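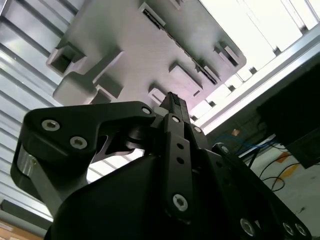
What is an overnight sleep study?

A sleep study records what a child's body does during the night. It measures breathing, heart rate, oxygen level, movement and, in the full version, brain activity. Your child sleeps in a room at the Marwood unit and you sleep in a fold-out bed next to them.

Why has my child been referred?

Most children come to us with loud snoring, pauses in breathing, or tiredness in the day that has no clear cause. Some come because they move a lot in their sleep or wake very upset. A few have a muscle or nerve condition and are checked every year.

How long is the wait?

Routine referrals currently wait 26 weeks. Urgent ones are seen sooner, and the consultant decides which list a child goes on. If things get worse while you are waiting, go back to your GP and ask them to write to us again. We don't run studies over the last two weeks of December.

What time do we arrive?

Come to the Skovthorpe entrance at 6.30 pm. The main entrance is locked by then. Your child should have had their tea and can wear their own pyjamas, as long as they are in two pieces. Most families leave by 7.30 am.

Will it hurt?

The sensors are stuck on with paste or tape, so nothing goes through the skin. Some children dislike the small tube under the nose, and peeling the tape off in the morning can sting a bit. Warm water helps.

How many wires are there, and will my child get tangled? 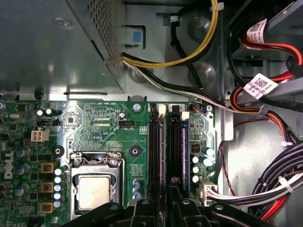

A full study uses a lot of leads, and parents are often surprised when they see them all on. They go on one at a time, which takes up to an hour, and most children watch something while it is done. Once the sensors are in place we gather the leads behind the head and run them down the back in one tail. We hold them together with soft fabric tape. Your child can turn over and lie on either side. If a lead comes off, the night staff will come in and put it back.

Can my child go to the toilet in the night?

Yes. Press the call button and someone will unplug the tail from the wall box. It takes less than a minute.

What if my child hardly sleeps?

This is common on the first night in a strange bed. We can usually work with roughly four hours of sleep. If there is too little to go on, we will offer a second night.

Should we stop medicines?

Give everything as normal unless your letter says otherwise. Bring the medicines with you in their boxes. Please tell us on arrival about any cold or temperature in the past week — it can change the results.

Who looks at the results, and when do we hear?

Margit Szalai, our senior sleep physiologist, scores each study by hand. The consultant then writes to you and your GP, normally within six weeks. The night staff can't give you results in the morning, even if you ask nicely.

Who do we contact to change the date?

Ring the booking desk on extension 589 and ask for Gunhild Bech. There is an answerphone outside office hours.

Comments (3)

tudari_mum
We were in room 111 and the blind doesn't close fully. Take something to pin over it if yours wakes with the light.

R. Batista
Is the 6.30 arrival the same for the breathing-only study? Our letter says 7.

tudari_mum
Ours was 7 for that one. I'd go by the letter.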